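Sorting small parts into open-front bins

I put this off for years, and then one Thursday evening I tipped four coffee cans of mixed screws onto an old bedsheet and got going. I can't believe how much fun it was! If your workshop drawers rattle every time you open them, try it.

Start with one bin, even if you bought a whole stack. Stackable plastic ones with a low front are my favorite, as you can get your whole hand in and scoop (try that with a jam jar). Wipe it out and set it on a big clear surface with space on every side. 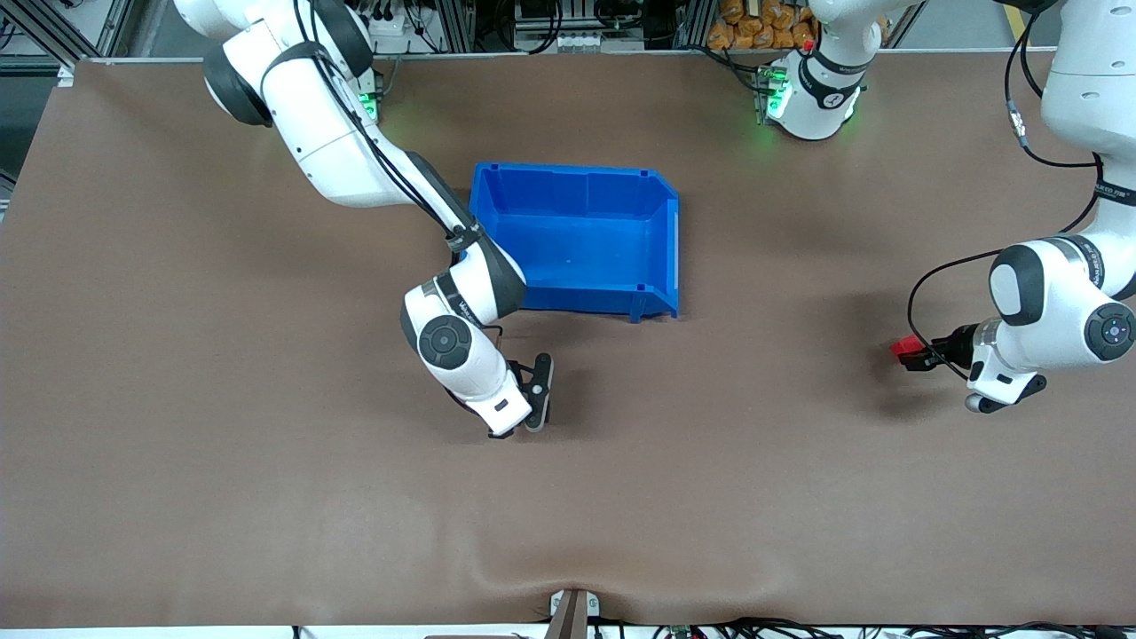 Now pick the thing you have the most of. For me it was drywall screws, 117 of them, and pulling those out first made the rest of the pile look almost friendly. Drop them in, then move on to the next most common kind with a new bin.

Don't fill past the front lip. Mine hold 50 or so medium screws before they start sliding out when I lift one off the stack. Anything you have fewer than 21 of can share a bin with its closest cousin.

Label the front edge with masking tape and a fat marker. Elsa Bakke wrote to ask about printed labels, and sure, they look great, but tape peels off in a second when you change your mind, and you will change your mind a lot the first week!

Stack the heaviest bins at the bottom, with every open side facing you.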